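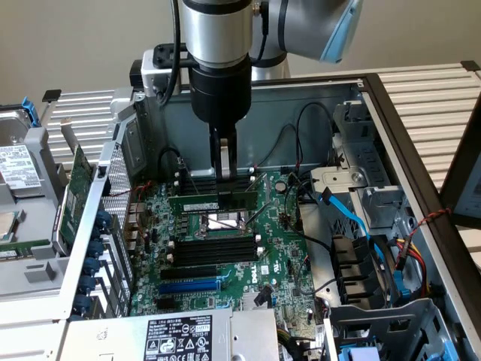 Night shift at Trellard reported that the arm had stopped over an open chassis again, that the pads were still closed on a memory module, and that the controller would accept neither a release nor a retract command. They asked whether they could reach in and take it by hand. Reply sent: no, not until the arm is isolated and the brake state confirmed.

**Ticket 1454, opened Apr 8, 2025**
**Cell:** desktop teardown, memory step
**Severity:** 2 (stopped, no injury, no known board damage)
**Status:** open, workaround in place

### Symptom

Protective stop during the upward move after grip. Log shows force limit exceeded on the vertical axis, then loss of gripper comms 20 ms later. The Praletti gripper holds its last position when comms drop, so the fingers stay shut. That part is as designed.

### Checks

1. Isolated the arm, confirmed brakes on, opened the fingers with the manual screw. Module removed and bagged.
2. Reseated the gripper connector at the wrist. Comms back. Fault recurred after 11 cycles.
3. Swapped the gripper cable for the spare. Ran 176 cycles with no comms loss. Old cable reads open on one core when bent close to the wrist bracket.
4. Force limit still trips now and then with the new cable. All of these trips are on pulls where one slot latch had not opened fully.

### Cause

Two separate faults.

- **Cable:** broken core, probably fatigue. The Skotska cable guide was refitted during the last service and leaves too tight a bend at full reach.
- **Latch:** the check before the pull only looks at the near latch. If the far one is still closed the module lifts at one end and binds. The Atanasov vision script has a flag for checking both, currently set to off. The change history doesn't say who set it or why.

### Workaround

- New cable fitted, guide moved back one hole.
- Both-latch check turned on. Adds a little time per module.
- Speed on the lift reduced to half until the ticket is closed.

### If it stops again

Do not press resume. Resume restarts the lift with the module still bound, and that can take the slot off the board. Isolate, check brakes, release with the manual screw, then open both latches by hand. Keep the module and tag it with the cycle number.

### Outstanding

- Longer cable on order from Praletti, no delivery date yet.
- Add a rule so resume is blocked after a force trip with the gripper closed.
- Inspect the guides on the other two cells. Same service, same part.
- Review in July with the next planned service.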